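3.2 Organisation du plan de travail et rangement du petit matériel

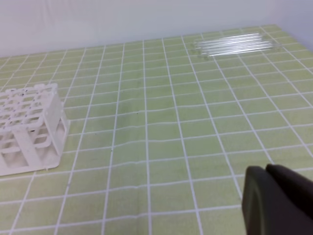
Figure 4. Poste de préparation : portoir blanc vide à gauche, tubes à essai en verre couchés côte à côte sur le tapis quadrillé.

Le deuxième volet de l'enquête porte sur la manière dont les postes sont laissés entre deux séances de travaux pratiques. Les relevés ont été effectués dans 40 salles d'enseignement, à raison d'un passage par demi-journée, et ont donné lieu à 2112 fiches exploitables. Chaque fiche indique l'état du portoir, l'emplacement de la verrerie et la nature du revêtement.

La plupart des postes sont équipés d'un tapis souple quadrillé, du type visible à la figure 4. Le quadrillage sert de repère pour attribuer une zone à chaque catégorie d'objets, selon le principe proposé par Harms et Brito pour les paillasses partagées. Nous avons retenu trois zones : le portoir, la verrerie en attente et la surface libre. Les tapis souples prennent avec le temps de légers plis, que l'on distingue au milieu de celui de la figure. Ces plis gênent peu la lecture des repères, mais les enseignants interrogés les citent souvent parmi les motifs de remplacement.

La position des tubes a été codée selon deux modalités principales, « en portoir » et « à plat ». La figure 4 correspond à la seconde : les tubes forment un groupe compact, parallèles entre eux, près du mur, et le portoir ne contient rien. Cette configuration a été notée sur plus de 52 % des fiches — une proportion nettement supérieure à celle que laissaient attendre les consignes affichées dans les salles. Le cas où les tubes sont à plat et dispersés a été codé à part, car il pose d'autres questions de sécurité.

Deux explications ressortent des entretiens menés en novembre par A. Margaritis. Certains enseignants demandent que la verrerie reste couchée afin de pouvoir contrôler d'un coup d'œil l'état des parois. D'autres considèrent que la mise en portoir fait partie de l'exercice et la laissent au groupe suivant. Les deux pratiques coexistent parfois dans un même établissement, ce qui complique la rédaction d'une consigne commune.

La distance entre la verrerie et le portoir n'a pas été mesurée. Nous avons seulement noté si les deux se trouvaient du même côté du tapis. Sur le poste de la figure 4, ils occupent des côtés opposés — le codage retenu est donc « séparé ».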